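**FOR IMMEDIATE RELEASE**

# Horimico Opens Its Robot Workshop to the Neighborhood on Thursday

BERANO: Horimico will open the doors of its Calley Street workshop this Thursday from 4 p.m. until 8 p.m., and everyone is invited to come in and watch household robots at work. Admission is free. Children are very welcome, and so are their questions!

The workshop's rooms are furnished like parts of an ordinary home, and visitors will be able to stand a few steps from the arms while they practice with bowls, boxes, bins and other everyday things. Engineers will be on hand at each station to explain what the arm is being asked to do and why a job that takes a person two seconds can take a robot a good deal longer.

"We love this work and we talk about it all day among ourselves, so it's a treat to show it to people who come at it fresh," said Noelia Carretero, who leads the demonstration team at Horimico. "Last September a boy asked why the arm didn't just nudge the bowl over with its elbow. We went back and tried it the next morning."

That September evening drew 160 visitors, more than the workshop had ever held at one time, and the schedule has been stretched by an hour to give people more room. Demonstrations start every half hour, with the last one at 7:30.

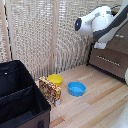

## What visitors will see

The main floor is given over to tidying. An arm works at ground level among bowls in bright colors, a patterned cardboard box and a black fabric storage bin with a divider inside. The team picked the floor on purpose: it's where things end up in most homes, and reaching down there is harder than reaching across a table.

A screen at the side of the room will show the view from the robot's wrist, and it's a favorite with the staff. Up close, a familiar thing can turn into a sweep of color and a few curved lines. 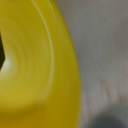 Guests can try to name objects from the wrist view alone before turning around to check, and Carretero warns that her own record at this is poor. Younger visitors can also sit down at the Peng table, named for the workshop's practice software, and guide an arm by hand with an engineer beside them. Places at the table are limited to 16 per session and are handed out at the door.

"Some tries will miss, and that's fine with us," Carretero said. "Those are often the ones people want to talk about."

## Getting there

The workshop is at 868 Calley Street, Berano. Bus 17 stops across the road, and there is free parking behind the building after 4 p.m. The entrance and all demonstration areas are step-free. No sign-up is needed, but groups of ten or more are asked to call ahead.

**Press contact:** Noelia Carretero, Horimico. Reporters and photographers are welcome from 3 p.m. and may speak with the engineers before the doors open.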